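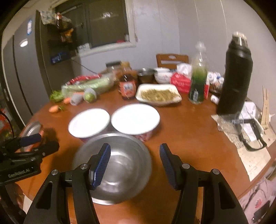 Roland Hartley wrote in after the last issue to object that a student group calling itself a robotics club ought to be running robots, and that a term spent holding grippers by hand over a kitchen table looks to him like a term spent on something else. He would also like to know when Mirnia is going to move under its own power.

Mirnia is the two-arm tabletop project of the Alturmont student robotics club. The arm side of it is on schedule and is covered at the end of this item. The hand-held side has taken most of the meeting time since the term began, and the rest of this report deals with that.

Method

The operator holds a gripper in each hand and does an ordinary kitchen task with them: take a carrot from the left side of the table, put it in the bowl, move a plate, go back for the next thing. A camera on the gripper records the whole motion from a fixed position relative to the fingers. The policy software, Munik, is trained on those recordings. If the fingers and the camera on the arm match the fingers and the camera in the hand, most of what Munik learns should carry over. How much of it carries over is the question the project exists to answer, and we don't have a number for that yet.

The lens is very wide, so the table comes out bulging and the corners of the recording are black. We leave the recordings in that form for training. Straightening them was tried in the first two weeks and dropped. The straightened version lost the outer part of the view, and the outer part is frequently where the second gripper is.

Table layout

Early sessions used a bare table with one bowl and one object. Munik learned that table very well and failed on every other table. The current rule is that the table stays cluttered. Plates, bottles, jars, packaging and produce all stay out, whether or not the task involves them. The mixing bowl starts empty and toward the front. Everything else may go wherever the person setting up likes, with one restriction: tall items stay off the direct line between the produce and the bowl. A tall black flask caused several collisions before that restriction was written down. The flask is still on the table, off to the right.

Produce was chosen for its range of surfaces. Carrots are firm and have a consistent shape. Leafy greens are neither. Fruit in a foam net sleeve is the most useful item we have found so far, as the sleeve shifts when the pads close on it and the operator has to adjust mid-grasp. Anything in a clear plastic bag is difficult to see and slides inside the bag when lifted. Bagged vegetables are currently allowed on the table as clutter but are not used as targets. That will change when the grasp results on the netted fruit level off.

Steel bowls were expected to be a problem on account of the reflections. They have been a smaller problem than plain white plates. Two white plates side by side, nearly touching, give very little edge to work from, and early versions of Munik regularly tried to pick up both as one object.

Session results

The target for the first block was 800 usable recordings. The block closed at 875. A recording is usable if the task is completed, the gripper opening is logged for its full length, and the gap between camera time and opening time stays under 40 milliseconds from beginning to end. Most rejected recordings failed on timing. The logging program was writing to the same drive as the video, and moving it to a separate drive cleared most of the fault.

The next most common reason for rejection was operator speed. People speed up over a session, and by the end of an hour the reaching motion is faster than the arms can safely follow. Session leads now call a break when that starts to happen. A metronome was tried and made things worse; operators moved in steps with the clicks, and the recordings came out useless for anything except moving in steps.

We also throw out recordings in which the operator used a bare finger to help. It is easy to do without noticing, particularly when one gripper is set down at the side of the table. The check for this is done by eye. Reviewing is slow, dull work, and the review sheet has gaps in it. Anyone who has signed up for a block of reviews and can't finish should release it in the sheet by the end of the week so that it can be reassigned.

Wear and adjustments

The ribbed pads are holding up. Produce leaves a film on them, and a pad with film on it slips on smooth objects well before it looks dirty. Wipe both faces with a damp cloth between tasks and dry them. Do not use solvent.

Check the pivots on both sides before starting. Play in a pivot shows up in the log as an opening that never quite returns to its full value, and Munik reads it as a grasp. One afternoon of data was lost to this before the cause was found. The full-open check is now the first line on the setup card: open the gripper all the way, hold for a slow breath, confirm that the reading is 100 percent, then close. If the reading is short, stop and put the gripper on the repair shelf in Watkins with a note. Do not correct it in software. Two people have done so independently, with different corrections, and the affected recordings had to be sorted out by hand.

Cables should leave the table on the left and be kept away from the pads. A cable crossing in front of the lens is acceptable in the recording. A cable under the bowl is not.

Arm status

The arms are mounted in the Watkins lab and both pass the joint tests. The left arm runs the reach and grasp portion of the carrot task with the safety speed cap on. It has completed the grasp often enough to be worth continuing and has yet to complete the placement reliably; it tends to release early, with the carrot over the rim of the bowl. We suspect the bowl itself. In the hand-held recordings the near rim is often hidden by the fingertip at the moment of release, and the operator is working from memory of where the bowl is. Munik has only a short memory. A longer history window is being trained now, and the first test of it will be on the left arm alone.

The right arm has not been run with Munik at all. It will not be until the left arm can place.

On Roland's question, then: part of Mirnia moves already, slowly. A two-arm run of the complete task is planned for the last meeting in October, if placement works by then. If it does not, that meeting will be used for more recordings, with the bowl shifted farther from the operator so that the rim stays in view.

Hand-held work will continue in either case. Two-handed tasks are short in the present set. In most recordings one gripper does the task and the other waits at the edge of the table. Holding a bowl steady with one while placing with the other is the first addition. Lifting a plate from a container and setting it down before reaching inside is the second, and will need a larger clear area than the table usually has.

Notes for the coming sessions

Bring produce that you intend to take home and eat. Items used in sessions should be washed afterward, and nothing cut should be left out past the end of the meeting. Raw meat, if it is on the table for someone's dinner, stays covered and is not a target.

New operators should come to one session to watch and do a short practice set before recording. Practice recordings go in the practice folder, and they are not to be moved out of it later however good they look. The setup card has been revised, and copies of the old one should be thrown away. It has the wrong order for the timing check.

Sleeves should be rolled up. Long cuffs cover the lower part of the view and have cost us more recordings than the drive fault did in its last week.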